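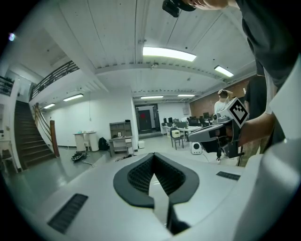
The building notes come early this month on account of the lights, which have generated more mail than the rent letter did in April. For the benefit of anyone who works with their back to the problem, the fixtures in question are the rectangular fluorescent ones over the main floor, from the bright ones in the middle of the ceiling to the pair glowing away at the far end of the room. We asked members whether they should be dimmed. Those at the desks near the brick wall said yes, please, as soon as possible. Those under the mezzanine, where it's gloomier, said that if anything they'd like more. Both parties were polite, though one of the replies ran to 800 words and had a footnote.

The compromise, such as it is: we're getting a quote from Theodorakopoulos Electric to put the lights on 2 separate switches. The visit and the written estimate cost $455, a sum we mention only so that you can think of it fondly each time you leave the restroom light burning. Until the work is done, the lights are either on or off, as they have been since we moved in, and the person who arrives first gets to pick. That person is usually Anatole Royer, and he picks on.

The staircase

The stairs up to the mezzanine are for going up and down. We had thought this was understood. In the past few weeks they've also served as a coat rack, a phone booth, a place to leave a bicycle helmet "for one second," and on one occasion a buffet. The lunch for the Brendolton visitors was very good and we're sorry to have missed the dumplings, but next time please use the tables. Anything left on a step after 6 will be moved to the lost property shelf by the front door, where it can get to know the umbrellas.

A word about the railing, too. It's a railing. It holds people back from the edge and does it well. It wasn't built to dry your rain jacket, and the desk directly underneath has asked us to pass that along.

Cables, again

Corentin Rey walked the floor last week with a notepad and came back looking older. The long black extension cords are breeding. Some of them go somewhere, and we have no quarrel with those. Others wander off across the floor in loops and come to rest beside a power strip as if they'd been meaning to get there all along. If you put one down, please run it along the wall or tape it flat, and put your name on the plug end. Unnamed cables will be coiled up and placed in the Giker crate, which is still the property of the Giker people, who left in a hurry and have not answered our emails about it.
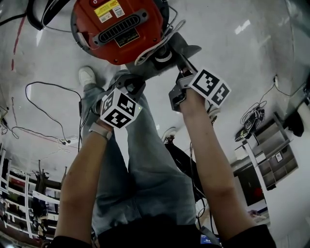 Floor paint

The red line on the floor is staying. We've had a petition to remove it (2 signatures, same handwriting) and a counterproposal to add a yellow one. The red line marks the walkway, and we'd like the walkway to remain a place where people can walk. Chairs drift over it by midmorning and have generally annexed the far side by lunch. Please haul them back when you leave.

The floor itself gets its summer polish over the first weekend of the month. It's already glossy enough to check your teeth in, but the contract says twice a year and the firm from Dratesholm is very attached to its contract. Lift everything you can off the ground before you go home that Friday, including shoes, boxes and the plant that someone has been calling Gerald.
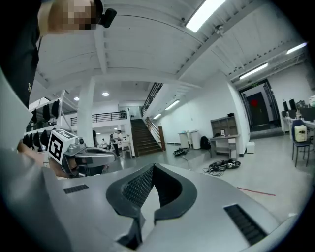 They start at the back of the room and work toward the street door, so if you absolutely must come in that weekend, you'll have the front half until lunchtime and none of it afterward. Bring socks. Corentin has the key to the side entrance and will lend it out against a signature, a practice he introduced after the last key went on vacation without him.

Still unclaimed on the shelf: a single glove, a very nice thermos, and half a chess set. The other half would also be welcome.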